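Home | Markets | Savings | Newsletter | Contact

Groren wants a pat on the back for its dividend

Groren raised its payout to 40 cents a share, up from 32, and the letter to holders calls this "confidence in the year ahead." Maybe. The same letter puts off the Stokia loan write-down until December, and it spends one line on it. 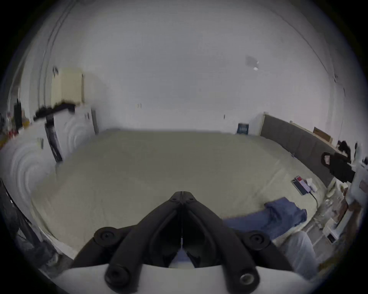
A smooth, pale bedspread.

I would like to see the Inidville branch sale close before anyone spends the money. Dönmez, the buyer, has moved the date twice. Management says 60 percent of the price is already in escrow — fine, but whose escrow, and on what terms? Page 717 of the filing doesn't say. I'm holding what I have and buying no more.

Last updated: 5 March 2024

Recent items
Stokia bonds: who gets paid first?
Inidville branch sale slips again
Reading the fine print on savings rates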